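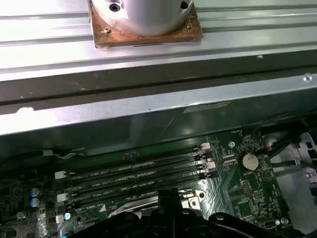 Wrist view over the server board, DIMM slots for CPU1 empty.

From: Kayode Nwachukwu
To: pemby-data list
Date: 10 February 2021
Subject: Re: [pemby-data] start poses for the memory task

On the start poses, Okafor wrote:
> The Plistine set has the arm starting from the same spot
> nearly every time. The policy does fine there and drifts
> as soon as we move the chassis. Can we vary the start, or
> do we need more episodes first? I was hoping to freeze
> the set at 2000.

Vary the start first. I would sooner have 2000 episodes with a decent spread than twice that from one pose. I've changed the operator sheet so that the chassis gets shifted or turned a little after every 3 episodes, and the arm starts from wherever the last one left it, as long as the slots are in view of the wrist camera.

Two other things while we're at it.

Please keep the failed insertions. Tag them "miss" and let the operator recover and finish — those recoveries are the part we're shortest on. Only throw an episode out if the recording itself is bad.

The slot names on the board don't need to be read by anything. Put the target slot in the episode notes, spelled as it is on the board (DIMM2_CPU1 and so on). Some people have been writing "slot 2", and I can't tell which CPU they mean.

The export script still drops the last few steps of long episodes. I have a fix on the triltex branch and will merge it once someone else has run it.

Kayode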